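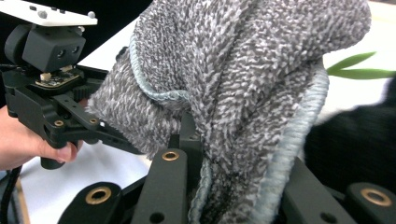

広報担当　ファルトモント株式会社(Faltmont)
2025年11月18日

もこもこルームソックス「Jota(ヨタ)」グレー杢、本日より販売再開

ファルトモントは、冬の室内ばき「Jota」のグレー杢を本日より再販売します。4月の初回分1,065足は完売。再入荷のお問い合わせ多数、お待たせいたしました。今回は1,778足をご用意。

■ 表面はループ状のモール調ニット
濃いグレー、中間のグレー、オフホワイトが混ざった杢調。短くねじれた房がびっしり並ぶ、霜降りのような見た目です。色の出かたは一足ごとに少しづつ違います。左右でも違います。交換の対象にはなりませんのでご了承ください。

■ ふちは淡いブルーグレー
はき口まわりに、細かいうね状の縁どり。本体のもこもことは手ざわりを変えました。初回のお客様アンケート(回答653件)でいちばん多かったご意見が「はき口がきつい」。今回、縁どりの伸びを見直しています。色はそのまま。

■ たたみ方
厚手なので、くるっと丸めて片方に押し込むと、はき口が伸びます。二つ折りでふんわり、がおすすめ。引き出しなら立てて並べると場所をとりません。かごに入れるだけでも可。

■ お手入れ
洗濯ネットに入れて弱水流で。脱水は短めに。乾燥機は不可、ループがつぶれます。平らに広げて陰干ししてくださいい。
ループが引っかかって飛び出したときは、切らずに裏側から軽く引いて戻してください。指輪、爪、面ファスナーにご注意を。

■ 取り扱い
Nadar(ナダル)各店、計46店舗。および当社オンラインストア。
店舗により入荷日が前後します。お取り置きは各店へ直接どうぞ。オンラインはお一人様4足まで。

■ 商品概要
商品名:Jota ルームソックス
色:グレー杢(縁どり:ブルーグレー)
サイズ:フリー(22〜25cm)
用途:室内専用。すべり止めはついていません。階段では脱いでご使用を控えてください。
企画・販売:ファルトモント株式会社
製造:Ullureck(ウルレック)

大きめサイズ(25〜28cm)は現在準備中です。発売日は未定、決まり次第オンラインストアでお知らせします。ご予約の受付はまだ行っておりません。

取材、サンプル貸し出しのご希望は広報担当まで。貸し出しは先着順、返却時の送料は当社負担です。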